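Valter Abreu has made six records in a town most touring bands use for gas. Flerkville has a feed store, a shuttered bowling alley and one recording studio, and the studio is in Abreu's garage, behind a chest freezer he has never managed to get off the master tapes. Put on a good pair of headphones and you can hear it humming in B flat under the slow songs. He has started writing in B flat.

The new one is called Walon, and it's the first he has made with a full band, if you count the drummer, who left after 2 songs to take a job in insurance. What remains is mostly Abreu, a nylon-string guitar and a pump organ bought from a church that seemed relieved. "I wanted it to sound expensive," he says. "Then I looked at my bank account and decided I wanted it to sound intimate."

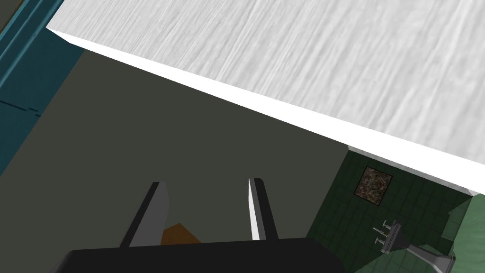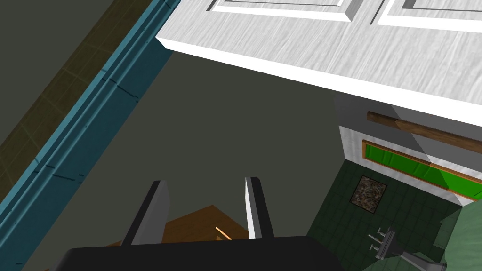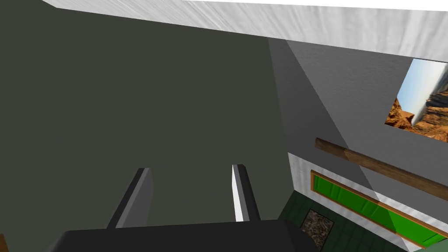 It does sound intimate, sometimes alarmingly so. On "Tiêu," the best thing here, he sings so close to the microphone that you learn a good deal about his sinuses. The song runs nine minutes and changes chord four times – restless, by his standards.

His last album, Catar, sold 164 copies in its first year and 1,788 in its second, after a figure skater used the title track and fell over to it on television. Abreu sent flowers. He also put the fall on a T-shirt, then thought better of it and kept the shirts, one of which he is wearing when we meet.

There is a tour planned for October, or at least a borrowed van and a list of rooms that haven't said no. He'd like to bring the organ. The organ weighs more than the van's owner is comfortable with, and talks are continuing.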